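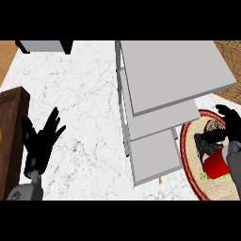 I did extra work on TV commercials for two years before I figured out how to keep my clothes ready for a callback, so here's what I do now.

Hang everything the night before. A cotton shirt that's been folded will show its creases under studio lights, and no amount of smoothing it with your hands in the car helps!

For makeup on a collar, I dab on a little clear dish soap, leave it 30 minutes, then rinse from the back with cool water. (Test it on a hidden seam first, I ruined a silk blouse once.)

Keep one solid blue top and one gray one clean at all times. On the Jurnholm coffee spot they asked all of us for "no logos, no stripes," and I was the only one at my table who didn't have to borrow something.

Headshots go flat in a folder, away from the window. Mine faded by April the year I left them on the sill.

Oh, and pack a lint roller. Pack 2 if you have a cat.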